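瑟卡（Sekar）社区游泳推广小组
工作会议记录

日期：2021年2月16日
地点：Surkport社区中心二楼会议室
主持：Milagros Dumlao
记录：镰田（Miyuki Kamata）
出席：小组成员、泳池方代表、小学家长代表
请假：Sæther（已用邮件提交书面意见，见第三项）

一、上次会议记录的确认

上次记录经大家看过，改正一处：儿童初级班的上课地点应写为“浅水池”，原来写成“训练池”。改正以后通过。

二、去年报名情况

Dumlao报告，去年本区报名学游泳的孩子一共325名，其中29名没有上完全部课程。她给这些家庭打了电话，多数家长回答的原因是接送困难，也有几位家长说孩子怕水，第二节课以后就不愿意再来。

家长代表提出，怕水的孩子和已经会漂浮的孩子分在同一个班，教练照顾不过来。有的孩子整节课坐在池边，家长在看台上也很着急。她希望今年先做简单的分组，让孩子下水试一次，再决定进哪个班。

泳池方代表同意这个意见，但是说明试水需要占用一条泳道，只能安排在晚上成人时段开始之前。具体时间由泳池方提出，下次会议确认。

三、教练人数与安全

宣读Sæther的书面意见。他认为初级班每位教练带的孩子太多，建议每位教练最多带5名，并且池边另外要有一名救生员，救生员不可以同时兼做教学。

讨论时间比较长。有成员担心，按照这个比例，开班数量会减少，等候名单会变得更长。Dumlao的看法是宁可让一部分家庭多等一期，安全的比例不应该放宽。家长代表表示支持，同时请小组把等候的顺序公开，让家长知道自己排在什么位置。 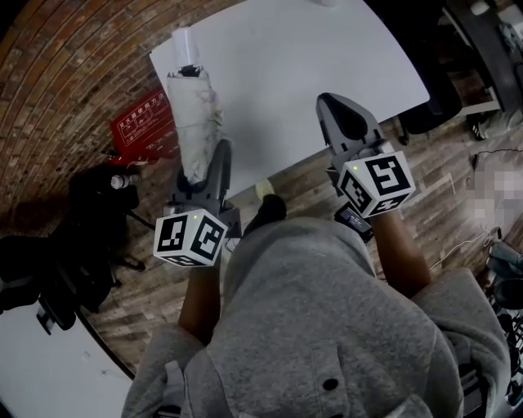
最后决定：初级班采用5名的上限，中级班暂时维持现在的做法，到7月再检查一次。救生员单独排班，排班表贴在更衣室入口。

四、费用减免

现在的减免申请表一共有2页，并且要求附收入证明。几位成员反映，有些家庭看到表格就放弃了。镰田查过其他社区的做法，有的地方只要学校出一封信就可以。会上同意把表格缩短为一页，收入证明可以用学校的信代替。

关于泳衣和泳镜，Prukon体育用品店愿意提供一批儿童尺码的泳镜，数量还没有确定。Dumlao负责联系，请对方先给书面的说明，写清楚尺码和交货时间。泳衣的部分这次没有结论。

五、家长下水课

有家长问，大人自己不会游泳，能不能也开课。泳池方代表回答，成人初级班是有的，但与孩子的课不在同一时间，家长需要来两趟。大家讨论能不能把两种课排在相邻的时段。水温是一个问题：浅水池的温度比较高，成人训练池比较低，初学的成人常常觉得冷，不能坚持很久。此项留到下次继续讨论，请泳池方先提供各池的时间表。

六、需要办理的事项

试水时段的方案：泳池方代表
救生员排班表：泳池方代表
新的减免申请表：镰田
联系Prukon：Dumlao
等候名单的公开方式：家长代表和镰田
给Sæther回信，告知第三项的决定：镰田

七、其他

更衣室的储物柜有几个锁坏了，家长已经反映过两次。泳池方代表答应去问维修的进度，用邮件答复。

下次会议的日期另行通知。对本记录有意见的成员，请在下次会议之前与记录人联系。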